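Questions about our balloon launches

What do you launch?
High-altitude balloons carrying small science payloads, plus a couple of model rockets each season. The balloon programme is called Grudance, and it's the thing most people ask us about. We love talking about it! 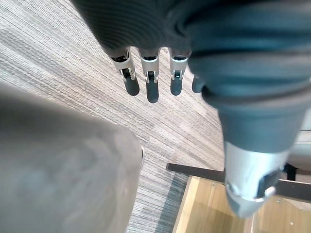 Robotic fingers over carpet.

How high does a balloon go?
Our best flight so far reached 34 kilometres before it burst, and the sky in the pictures it brought home was properly black. Most flights are a bit lower, depending on payload weight and how much helium goes in.

How heavy can my payload be?
Up to 500 grams, battery included. Please weigh it with the lid on and the tape round it (tape is heavier than you'd think). If you're a little over, talk to Yesenia Cabrera before you start cutting bits off.
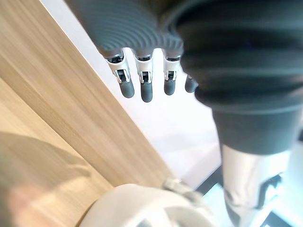

A ribbed cover and jointed fingers.

Where do you launch from?
The top field at Plerkthorpe. It's 7 minutes on foot from the car park, mostly uphill, and the view is wonderful on a clear morning. Wear boots.

What happens if the weather is bad?
We wait. Máté Magyar runs the landing forecast the night before, and if it puts the box in the sea we put the launch off. December flights slip more than most, so keep a spare date free.
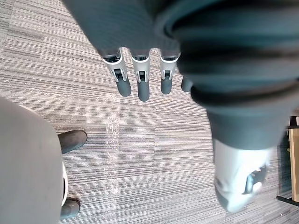

Robotic hand over striped carpet

Do you always get the payload back?
Nearly always. Each box carries two trackers and a phone number. One came down in an orchard and was sitting on a farmer's doorstep by the time we got there, with the camera still running!

Can I join the chase?
Yes please! Chase cars leave as soon as the balloon is up. Bring lunch, a charged phone and someone who can read a map.

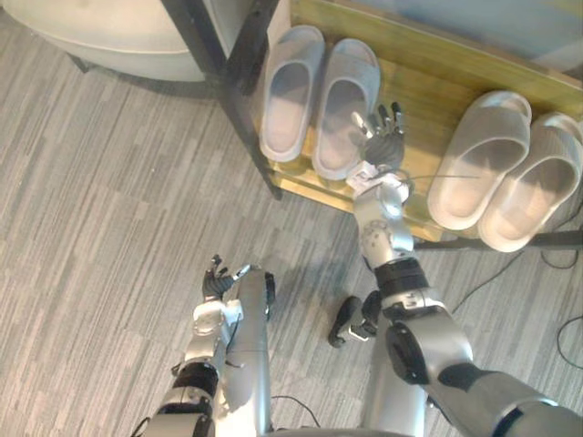

Shoe rack with grey slippers.

Do I need any experience?
None at all. Esther Chege teaches soldering from scratch, and Mulugeta Bogale will happily explain parachutes for as long as you'll let him.

How do I book a payload slot?
Email the team with your name, a sketch and your best guess at the weight. Slots for the next flight close on December 27, 2018.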